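Home About Archive Odds and Ends Contact

The little stuff, again
5/1/24 - posted by the Priltis house blog

So the guest bed is now the sorting table. Not ideal. But the desk is under about 20 library books and the flowered sheet was going in the wash anyway.

Rule for this round - small things only. No clothes, no paper, nothing that plugs into a wall. If it lives at the bottom of a bag or behind the couch cushions, it goes in a box lid and gets decided on before supper. I used to buy those divided trays, Cellano makes a nice one, but a shallow lid does the same job and when I'm sick of it, recycling. 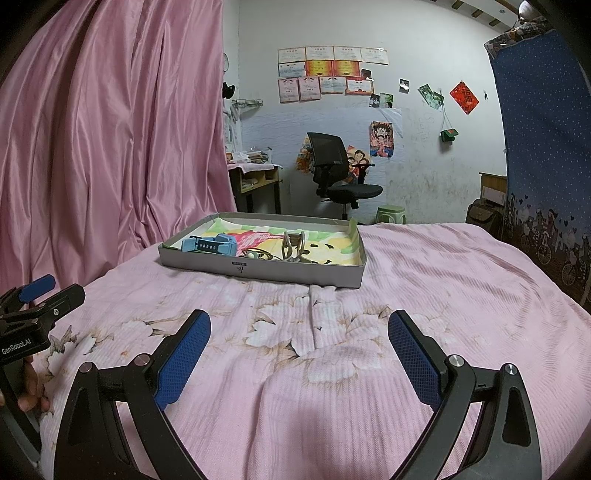 Kid watch, the stringy tangle, the clip. Lid number one.

The blue watch is a keeper, no question. We turned over the whole apartment for it in August, right before the Lemanville trip, and then bought a spare at the Sandoval market wich of course got lost too. The cord stuff I'll untangle tonight, maybe. Five minutes, then it's trash. Clip goes back in the kitchen drawer.

Pink curtain stays shut while I do this or I just look out the window.

Still to do: hair ties, the coin jar, the shelf by teh door. More when I get to it.

Last updated 5 days ago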